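Search this encyclopedia Search Go

Main page Regions Towns Routes Food and drink Random article

Harbor Quarter (Leiva)

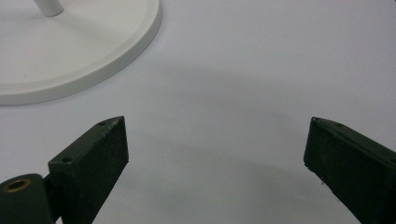
What is the Harbor Quarter of Leiva known for? It is known for its covered fish market, its small restaurants serving coastal food, and the shore path that links the old dock to the beach at Stullov Point.

The Harbor Quarter is the oldest district of the coastal town of Leiva. It covers the low ground between the inner dock and the foot of Bretard Hill. Most visitors reach it on foot from the ferry landing. The district is a common stop on food and walking tours of the coast and has the highest number of places to eat of any part of the town.

Geography

The quarter is bounded by the dock to the west, Bretard Hill to the north and the Skunamis Canal to the east. The southern edge is open shore. Streets near the water run parallel to the dock and are level. Those behind them climb toward the hill and are connected by stairs, several of which are too steep for strollers or wheeled luggage.

The canal is 436 yards long and is crossed by 3 footbridges. It was dug to carry salt barges and is now used by rowboats and by a seasonal water taxi. The middle bridge is the only one without steps.

History

The first buildings were salt sheds, put up on ground that flooded during winter storms. A stone sea wall ended the flooding, and the sheds were gradually replaced by houses with shops on the lower floor. Salt trading declined once the railroad reached the opposite side of the bay, and the sheds that remained were turned over to boat repair and net storage.

The modern restaurant trade grew out of the workers' canteens that served the boatyards. Two of these canteens still operate under their old names, although both have moved from their first addresses. Vehicles were later removed from the dockside streets except for morning deliveries.

Food and drink

Local cooking is based on small oily fish, beans, pickled greens and flat barley bread. The dish most often linked with the quarter is bretard stew, named after the hill, in which smoked fish is simmered with white beans and sour plums. Recipes differ on whether the plums are added whole or mashed. The stew is served at midday and is seldom found on evening menus.

The covered market stands on the site of the largest salt shed. It has 288 stalls on a single floor, with fish at the dock end and produce, cheese and bread at the canal end. Fish stalls close first. Counter seating is available along the north wall, where cooks prepare fish bought elsewhere in the market for a set fee.

Coffee houses are concentrated on the stair streets. They are generally small and do not take reservations. Beer is brewed on one site beside the canal — the former ice store — and is sold only within the town.

Arts

The Skunamis Gallery occupies a former net store and shows work by painters and printmakers from the region. Its permanent collection holds 1,301 items, most of them prints. Displays are changed twice a year, and the upper floor is closed while this is done. An open-air sculpture walk begins outside the gallery and follows the canal to the shore.

Street music is permitted on the dock until sunset. A festival of choral singing takes place each March in the market hall, with the stalls at the canal end cleared for seating.

Outdoor recreation

The shore path runs south from the dock and ends at Stullov Point, where there is a pebble beach with a bathing platform. The surface is packed gravel. Part of the path is covered by spring tides, and a marked inland detour is used at those times. The climb to the top of Bretard Hill starts behind the market and is paved throughout.

Access

Ferries use the landing at the north end of the dock. Buses stop on the east side of the canal — passengers cross by the middle bridge to reach the market. Parking within the quarter is limited to residents, and the nearest public lot is beside the bus stop.

See also

Bretard Hill
Skunamis Canal
Stullov Point

This article was last edited on 2024-06-21.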